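Courses > Early Childhood Materials > Unit 4 > Handout

Syllabus | Readings | Handouts | Assignments | Ask a question

Unit 4: Play food and what we claim for it
Notes to go with the lecture. Instructor: Ansel Abernathy

Before next class, read the Leclerc chapter and bring one toy catalog page that makes a claim about learning. Any claim will do. You won't have trouble finding one.

1. The usual story

Play food is sold to preschools on the promise that it teaches sorting, naming, counting, sharing, nutrition and sometimes "real-world readiness." The Stestley catalog lists a fruit set of 15 pieces under four different skill headings on the same page. I asked their sales office what the nutrition heading was based on and got a second copy of the catalog.

I don't doubt that children like the stuff. I doubt that a child who puts a plastic pear in a bowl has learned anything about pears. Keep the two questions apart when you write your observation reports: did the child play, and did the child learn the thing printed on the box?

2. Size, and why it gets skipped

Most sorting tasks ask for color or kind. Put the apples here, put the oranges there. Size comes in as an afterthought, usually with blocks, and the play food is left out of it. Leclerc argues that this is backwards, and here I think he has a point, though his evidence is thin (one classroom, one February, his own notes). 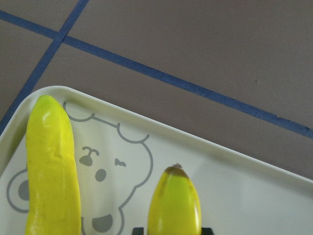
Size words only mean something in a comparison, and children get stuck when the comparison fights with what they know about the thing. A toy apple as big as a toy melon will start an argument at almost any table. Teachers tend to smooth over that argument, and I wish they wouldn't. Take two toy bananas on a tray, one large and bright yellow, the other smaller and more of a greenish yellow. Ask for "the big one" and most children will hand you the right piece. But what did they go by? The pair differs in color as well as size, so a correct answer tells you very little. The same goes for "the ripe one." If you want to test size, hold color still. If you want to test color, hold size still. It sounds obvious, and the published activity cards get it wrong over and over.

3. Looking real

Leclerc also claims that realistic toys "carry over" to real food better than simple ones. Timothée Leclerc is a careful writer on most things, but watch how he does this one. He starts with a brown tip on a banana, moves to children noticing it, and ends with children eating more fruit. Only the middle step was observed. Mark the place in the chapter where he changes from "noticed" to "understood."

The Mazza cards go the other way and say plain shapes are best, since detail distracts. They give no source at all. Two confident claims pointing in opposite directions should make you slow down.

4. Cost

A Bekham kitchen corner with all the food runs to 1,000 dollars. A bag of secondhand play food and a tray cost a good deal less, and I have yet to see a report showing the difference in what the children did. If a center has 200 dollars for the year, I would spend up to 100 on books first. You may disagree in your paper, but show me what you are going on.

5. For your observation report

Watch one child with play food. Write down what was said and handled. Leave out "enjoyed," "explored" and "discovered" until the last paragraph, and then use them only if you can point to a line in your notes. Say which pieces were offered together and how they differed. Reports on the Ikarard stacking sets go with Unit 5, so please don't hand those in yet.

Reports are due 17 May 2024 in the box outside my office.

Contact the department | Copyright Early Childhood Materials course | Back to top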